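**Mellor's calf – is she out for the Matlala game?**

**etamance_end** – Thursday, 7:40 pm
Club says Phyllis Mellor came off as a precaution. She missed 16 days with the same calf in the fall, and they used the same word then. Has anyone heard anything from training?

**rowdyfive**
She jogged on the side field this morning. No ball work. I'd rest her. We have Illell 2 weeks after that and it's the bigger game.

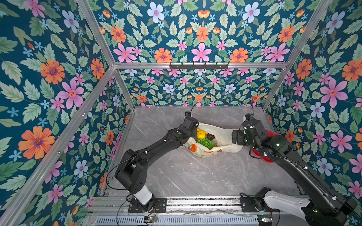
Değirmenci can play center until then. He picks the team on form anyway, and Tess had a good second half.

**old_lock_4**
Disagree. Matlala beat us by 2 in March with a full squad. Take Mellor out and the lineout falls apart. Also, Ozan Değirmenci is the coach, so I don't know how he plays center.

**rowdyfive**
I meant he can play Tess at center. Typing on my phone.

**etamance_end**
Mellor doesn't jump in the lineout, she only calls it. Someone else can learn the calls by Saturday. 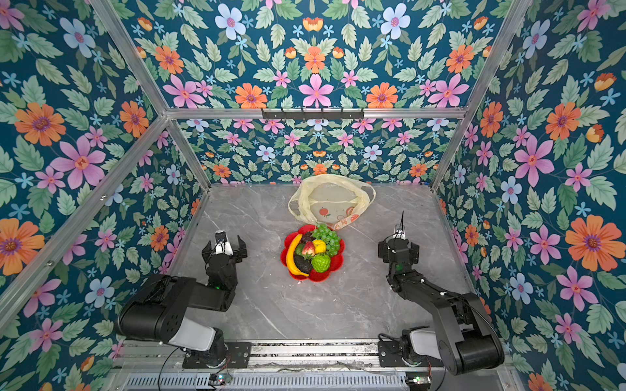 My worry is the kicking. She took every penalty last season and I don't trust the backup from wide out.

**miria_road**
Attendance was 363 last time and half of them left when she limped off. Play her 40 minutes and see.

**old_lock_4**
That's how you lose her for the season. If she isn't running at full speed on Friday she should sit – bench included.

**rowdyfive**
So you agree with me now.

**old_lock_4**
Only on the bench part. If she's fit, she starts.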